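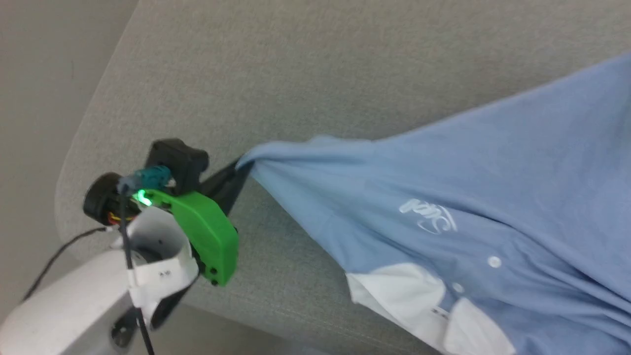 Science for juniors: Machines at home

Can a robot fold your shirt yet?

You may have seen a video of a robot tidying a whole bedroom. Be a bit suspicious. Was it speeded up? Was a person steering? How many tries were left out?

Picking up a shirt sounds easy. The green and black gripper has a pinch of light blue cloth, and look at all those creases spreading out from it! A brick keeps its shape when you lift it. A shirt makes a new shape every time, and the machine has to work out where the sleeves and collar have gone.

Your own fingers can feel if you are holding one layer or two. Plenty of robot fingers can't feel anything at all.

Aurelia Schwaiger, who writes to us from Ullstead, asks if she can stop helping with the washing. Sorry, Aurelia – not by Saturday.

Try it yourself: put on thick mittens, shut one eye and fold a T-shirt using one hand. Then do it again with a different T-shirt. Was the second fold as neat as the first?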